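Section 4: Placing and Caring for Your Rekel Table Top

By now the legs are on and the leftover screws are in a drawer, where they will outlive us all.

1. Pick a spot with daylight. The pale wood grain likes it, and so will you until about 3 p.m., when the glare reaches your chair.

2. Turn the table so the grain runs side to side as you sit.

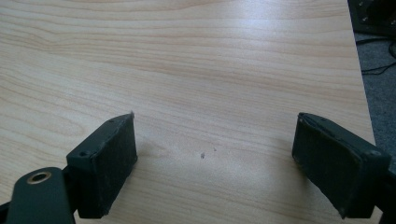 3. Press down on each corner. If the table rocks, adjust the foot under that corner. Folded cardboard also works and voids nothing.

Note: On carpet, wait a day and check again. Carpet has opinions.

4. Route cables down one side only and keep them clear of the legs. A loop on the floor will find a foot sooner or later.

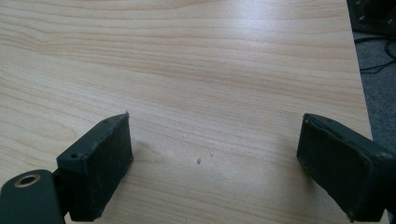

5. Wipe with a damp cloth, following the grain, then dry with a second cloth. Yes, 2 cloths.

Caution: No scouring pads, and no sandpaper, not even the 400 grit you were saving for something special.

6. Small specks: wipe first. If a speck stays put, try a drop of dish soap. If it still stays put, you own a table with a speck. 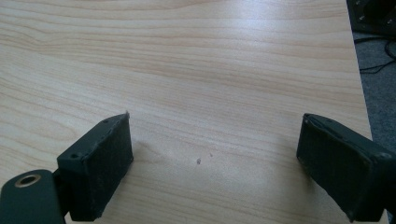 Margareta Ghiță

Let the top dry fully before setting anything on it. For edge care, go to Section 5. Spare feet are sold in bags of four, under part number 900.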